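So I finally caved and started going to bed at the same time every night. I know, I know. I'm the person who once texted my sister at 3 a.m. to ask if she remembered the name of our old dentist. (She did not. She also did not think it was a good time to ask.)

What pushed me over was November, plain and simple. The clocks went back, it was dark before I'd even thought about dinner, and I was dragging myself around like a wet coat. I'd been getting by on five or six hours and a lot of coffee, and one morning I drove all the way to work with my travel mug on the roof of the car. It survived! The coffee didn't.

My neighbor Abdelghani Soliman is the one who got me going on it. We were both hauling our trash cans in and he looked so cheerful for that hour that I asked him what his secret was, half kidding. Ten o'clock, he said. Lights out at ten, every night, weekends too. He's been doing it for years, and he looked at me like I was the odd one for not doing it.

Ten was never going to happen for me, so I picked 10:45, which feels less like a bedtime for a nine year old. The first week was awful. I lay there wide awake thinking about every email I'd ever sent. I got up and ate crackers over the sink. Twice I gave up and watched an old baking show until past midnight and then felt guilty about it, so that's fun. 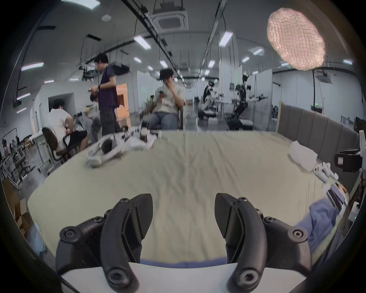 Week two got better, mostly because I started leaving my phone in the kitchen. I had to buy an alarm clock for that, and I went down a real rabbit hole reading reviews. I ended up with a little Resanel one that has exactly one button I understand. The tick drove me nuts for a couple of nights and now I kind of like it. The snooze is hard to find in the dark, so I mostly just get up, grumbling.

The other thing I changed was reading. I used to read thrillers in bed, and I don't know why I thought that would put me to sleep. Now I'm working through a giant family saga by somebody called Babić that I found at the Pimham library sale. It's 742 pages long and very little happens on any of them. A man inherits an orchard. There's a lot about pears. I'm on page 200 and I've never once made it through a whole chapter before nodding off, so I should be done by summer.

I'd love to tell you I'm a new woman. I still hit a wall after lunch, and I'm not one bit nicer in the mornings, ask anyone. But I've cut back to 2 cups of coffee a day, and I haven't left anything on the roof of the car in nearly a month. My sister says I'm easier to talk to on the phone, too, though she may just be happy that I call at normal hours now.

If you've got any tips for waking up in the dark, please leave them in the comments. I've heard good things about those sunrise lamps but I can't decide if I need one or just want one. And if anybody else has read the pear book, don't tell me what happens with the brother!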